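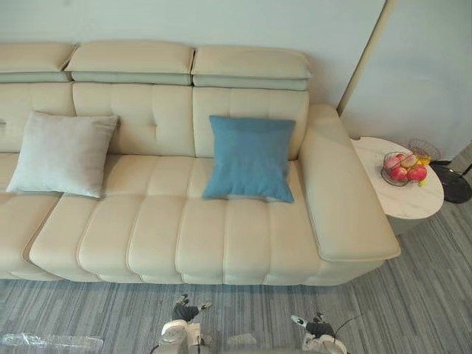
Pillows on the sofa, grippers open: the living room set-up at Inine's Bundutberg workshop.

Dorin Tudose has folded more blankets this year than in the rest of his life put together, and most of them he never touched. He runs the demonstration side of Zellico, a project at Inine that teaches robots household jobs by having a person do them first, through the robot, over and over. I'd put aside an hour to talk with him. I stayed until they turned the lights off.

"People expect code," he says. "They come in and ask where the programmers sit. Well, they're upstairs, and they're very good, but down here it's arms and hands. You move, it moves. If you hesitate, it hesitates, and that goes into the recording too."

The job of the month is tidying a sofa. It sounds small until you try it from inside a headset. Cloth slides, pillows squash, and leather gives you very little to brace against. Tudose reckons the sofa has taught the team more than anything on the workbench did.

"A block is a block," he says. "You pick it up, you put it down, lovely. A throw is a different shape every single time! You grab a corner and the other corner goes somewhere you didn't ask it to."

Before he lets newcomers near the controls, he makes them do the task with their own hands, slowly, talking out loud. Then they do it again wearing thick gloves. After that comes the remote rig, which everybody here calls Liao (it's painted on the case, and I never got a straight story about why).

"The gloves are where it clicks," says Grigore Vlad, who joined in July and is now one of the steadiest operators on the floor. "You can't feel the fabric any more, so you start looking properly. Where's my thumb? Is it over the cloth or under it? Driving the robot is that, only more so."

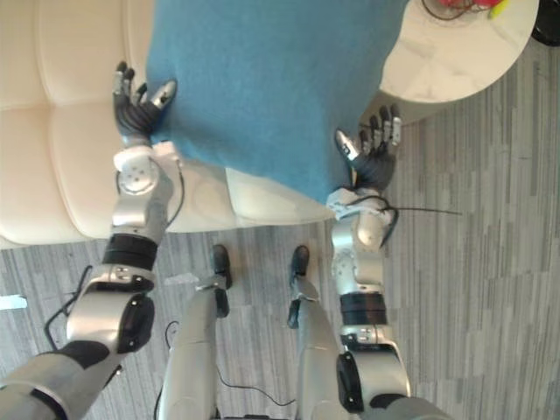
Hands at the blue cloth, one on either side.

Vlad tells me his first nine attempts at a fold were all thrown out. The team has recorded 500 demonstrations of the sofa job so far and kept 124 of them for training. I thought that was a bit brutal. Tudose laughed at me.

"We're fussy, yes. But I don't only throw out the failures. If Grigore drops a corner and picks it up again nicely, I want that one – that's gold. What I don't want is somebody wandering about in the air for ten seconds deciding what to do."

Do the operators have styles? They do, and both men light up at the question. Vlad goes in thumbs first and pulls towards himself. Tudose likes to smooth from the middle out, "like my mother with a tablecloth", and he swears he can pick who made a recording from the elbows alone.

What comes next is pillows, then pillows and throws together, then the same job on a sofa the robot hasn't met. Tudose is already shopping for one. "Something ugly," he says. "With a pattern. I can't wait."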